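Oluwaseun Obi se ríe cuando le preguntan si una máquina puede ya doblar una camisa. «Una toalla, sí, ¡y cada vez mejor! Una camisa todavía nos gana muchas tardes», cuenta desde Tredidport, donde trabaja en Cistden en tareas domésticas.

El cuello es lo que más le apasiona: se arruga, se esconde, cambia de forma con cada agarre. «Llevo 5 años con esto y aún me sorprende», dice. ¿Y la cocina? «Cargar platos va bien; limpiar una sartén, regular».

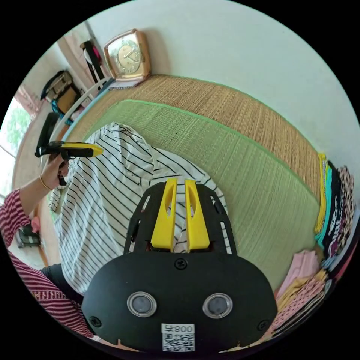 *Una camisa a rayas, a medio manejar con pinzas de mano.*

Obi no promete fechas. En enero quiere probar con calcetines, «que parecen fáciles hasta que hay que encontrar la pareja».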